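Billwood building - walk-round checklist, ground and first floor
Date: June 26, 2018
Last full check: December
Marks: OK / FIX / ASK. Comments after each line. Sorry for the typing, did this standing up. 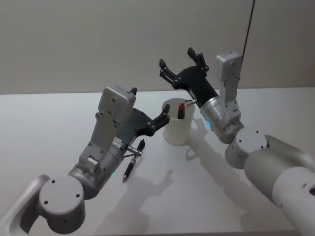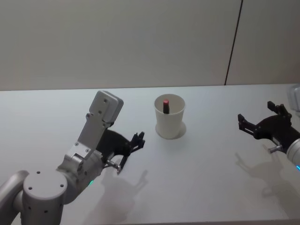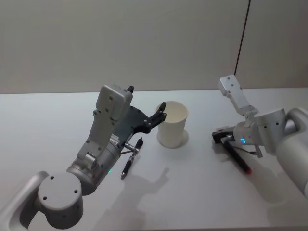

White table, cup on it, plain wall behind. Same in all three.

1. WAYS OUT

Front doors open fully, both leaves - OK
Back door to yard - FIX. Sticks at the bottom. Needs a shoulder. Plane it or rehang it, dont mind which, but this month please.
Side door by the Serner unit - OK. Push bar stiff but works.
Exit signs lit - FIX. One out at the top of the back stairs. Same one as December.
Corridors clear, ground floor - FIX. Flattened boxes stacked outside the mail room again. Moved them myself. They'll be back by Thursday.
Corridors clear, first floor - OK
Stair treads and handrails - ASK. Front stairs fine. Back stairs, third tread from the bottom has a lifted nosing strip. Taped for now. Tape is not a repair.

2. FIRE

Extinguishers in place - 20 on the list, 20 on the walls. OK
Tags in date - FIX. 2 past due, both by the loading door. Balogh to swap on their next visit. Called them, waiting on a day.
Pull stations not blocked - FIX. Coat rack in front of the one by reception. Rack moved, marks on the floor show where it keeps drifting back to.
Fire doors close by themselves - FIX. Kitchen one stops a hand short of the frame. Closer arm loose. First floor landing one was wedged with a folded newspaper. Wedge removed. Please do not put it back.
Alarm panel - OK. No faults showing. Log book is missing a few weeks in spring, whoever has the loose pages please put them in.
Assembly point sign - OK, a bit faded

3. ELECTRICAL

Panel closet clear - FIX. Mop bucket, two paint cans, a box of Christmas lights. None of it belongs in there. Needs three feet clear in front, nothing stored, not even for the afternoon.
Panel labels readable - ASK. Circuit 7 just says "other". Other what
Extension cords - FIX. Two plugged end to end behind the copier. Unplugged the second one. If more outlets are needed there ask for them, it's one phone call.
Outlet covers - OK except cracked one in hall by the water fountain, FIX
Emergency lights, button test - OK downstairs. Upstairs one went dim in under a minute, battery wants replacing.
Space heaters - OK, none found. Its June.

4. KITCHEN AND RESTROOMS

Floor mats flat - FIX. Corner curls up by the sink. Turn it over or bin it.
Hot water at tap - OK. Read as normal on the gauge, no complaints in the book.
Fridge seal - ASK. Door drifts open if you don't push it. Could be the feet need leveling.
Microwave cord and plug - OK
First aid kit - FIX. Short on large bandages and the eye wash is out of date. Order went in to Bikis this morning, ref 367, should come with the paper towels.
Restroom grab bars - OK, pulled hard on both
Leak under left hand sink, first floor - FIX. Slow drip, bowl underneath half full when I looked. Emptied it. Will need emptying again before the plumber gets here.

5. STORAGE AND LOADING

Shelves fixed to wall - FIX. Tall unit at the back rocks if you lean on it. Empty the top shelf until its bolted.
Heavy stuff low - FIX. Copier paper still up at head height. Asked in December. Asking again.
Ladders - ASK. The short one has no tag and a bent foot. Taken out of use, in my office, dont come and borrow it.
Dock edge paint - OK, worn in the middle, can wait for the fall
Cleaning chemicals labeled - FIX. One spray bottle with nothing written on it. Poured nothing out, sniffed nothing, put it on the side shelf. Owner please claim it.

6. OUTSIDE

Parking lot lights - not checked, daylight. Will do on a late one.
Path to back gate - FIX. Slab has lifted near the drain, cone on it.
Gutters - OK from the ground, have not been up

DO FIRST: back door, kitchen fire door, panel closet, landing exit sign.
Rest within two weeks. Sign and date the sheet by the time clock when your item is done, and leave the old sheet up next to it.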